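January 1, 2026
Bench notebook, Kerslake room

Blue work surface, second look. Notes carried over from the December page so they are in one place.

The covering on bench 2 is the Brellholm sheet, matte cobalt. It went down in December to replace the gray Draden mat, which had curled at two corners and would not stay flat under tape. The new one was cut oversize and trimmed in place. Offcuts are in the drawer marked 1589.

Main complaint so far is glare. With the ceiling panels at full, the blue washes out toward the back of the bench and the color reads lighter there than near the operator. Turning off the panel closest to the wall helps. Dimming all of them does not – the whole surface goes dull and the difference stays.

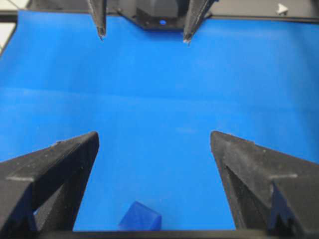

Cleaning: damp microfiber, plain water, wipe in one direction and let it air dry. Thabiso Mnguni tried the Mokance spray on an offcut and it left a shiny patch that did not buff out. Spray is off the bench until further notice.

Tape: low-tack only. Pull it back flat, slowly. The stronger tape lifted the nap on the test piece after four days.

Dust shows more on black parts than on the blue. Brush them down away from the bench, then wipe the surface last.

To do:
Reorder microfiber cloths.
Check for a less reflective grade from Brellholm – ask for a sample before buying a full sheet.
Repeat the lighting check with the blinds down and write the panel settings on the switch plate.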